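Search this site Go
Wumwood publishes coffee filter demonstrations, makes no claim about kitchens
3 min read 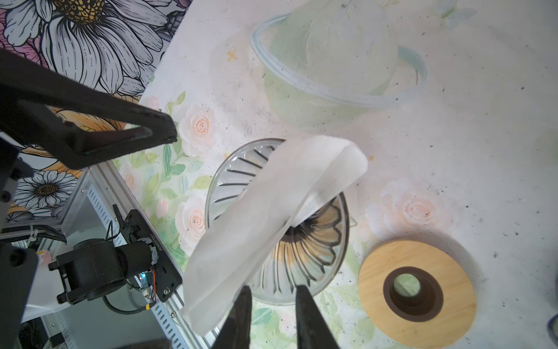 Konrad Głowacki thinks the whole exercise may be a detour, and he told the company so in June: if a person has to steer every motion by remote control, he said, then what gets recorded is the person's skill, and it remains to be shown how much of it the arms can pick up.

Wumwood is releasing the recordings anyway. The set holds 900 demonstrations of one job, getting a paper filter to sit in a glass pour-over dripper, all of them driven by remote operators at the company's Drasby workshop. Of those, 479 ended with the filter seated well enough to pour through. The rest are included and labeled as failures.

"People in this field like to show the good takes," said Zofia Borkowska of Wumwood. "We have seen plenty of those films and bought equipment because of a few of them. I would sooner put out the bad takes and let somebody check our labels."

Thin paper is a poor subject for remote control. The operator can't feel it fold, and a squeeze that would hold a cup will crush a filter. Wumwood tried guiding the arms by hand first and gave it up after 30 attempts, mostly over the operator's own hands blocking the wrist camera.

A policy trained on the full set has been tested on a single table with a single dripper. The company is not publishing a success rate from that test and asks that none be inferred. Pendetti, which supplied the control software, is running its own trial with a different dripper and has not reported back.

Borkowska said she expects the numbers to drop when the dripper changes. "If they don't, I'll want to know what we did wrong in the test."

The recordings, labels and operator notes can be requested from Wumwood's Drasby office. Requests are answered in the mornings.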